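Travel > Islands > Wudora > Visitor FAQ

Search this site Enter keywords Go

Wudora: Frequently Asked Questions

Last updated February 25, 2019

Is Wudora really "the undiscovered island"?

No. The ferry brochure has been calling it that for years, and the brochure is printed in large numbers. In May you can still have the north beach mostly to yourself before breakfast. In the school holidays you'll queue for a sandwich.

How old is the town of Vandar?

Depends who you ask. The sign at the wharf says the settlement is 291 years old. The parish register starts well after that, and the earliest map I've been able to look at shows an anchorage and a well, with no houses. There may have been fishing huts. I wouldn't call that a town, but the sign is freshly painted and I doubt it's going anywhere.

Was the Trollel fort built by pirates?

I've never seen any evidence for it. The surviving walls look like ordinary harbour defences, and the gun platforms face the channel where a customs post would want them. The pirate story seems to have turned up with the first guesthouse. Entry is 4 dollars and the view is worth that, whatever colour of flag flew over it.

How many steps are there to the lookout?

The tour operators say 954. It feels like fewer, and a good part of the climb is a sloping path with no steps at all. Wear proper shoes and take water. The kiosk at the top keeps its own hours.

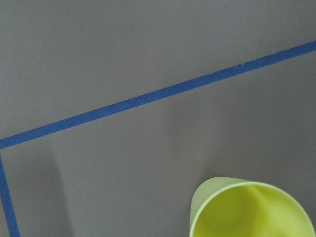
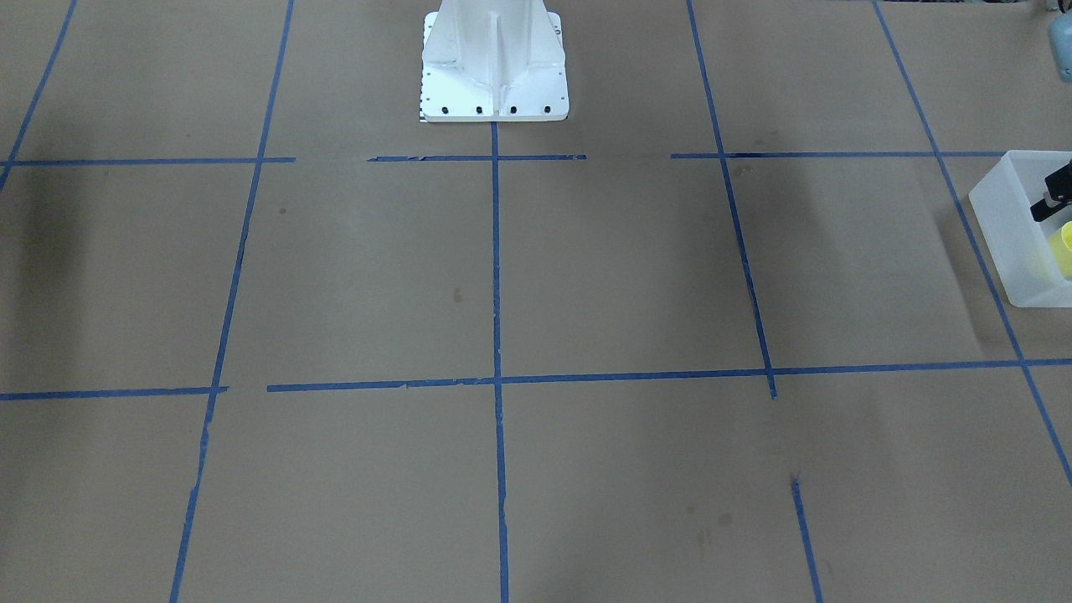
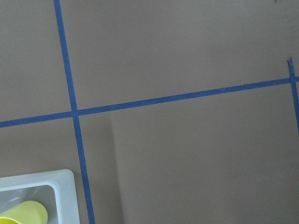
Blue tape, all three.

Do I need a guide for the old quarter?

Not for finding your way. It's two streets and a square. A guide is handy if you want to get inside the Kettler house, which is locked otherwise, though be ready for the tale about the merchant's tunnel to the sea. I've asked three guides where the tunnel comes out and been given three different coves.

Is the local cloth handmade?

Some of it. The stalls nearest the wharf sell the same patterns at the same price with the same stitching, and you can draw your own conclusions. The weaving shed behind the market will let you watch, and the pieces there cost more. Ask before taking photos.

How long should I stay?

Two nights is enough for Vandar, the fort and one decent beach. The "seven-day island circuit" involves a lot of sitting in a van. If you like walking, add a day for the southern headland and pack your own lunch.

Can I get around without a car?

Yes, with patience. The bus timetable is best treated as a rumour after midday. Bikes can be hired at the wharf for up to 135 dollars a week, and the price drops if you look at the brakes for long enough.

Is the tap water safe?

The official answer is yes. I drink it in Vandar. Out past Trollel many houses are on tank water, so ask your host how long it's been since rain.

Will I see the festival of lights?

Only if your dates line up. It's advertised as an ancient harvest custom, but older residents have told me they don't remember it from childhood. It's still a good night out, and the grilled fish is excellent. Book your bed well ahead and don't count on the last ferry waiting for you.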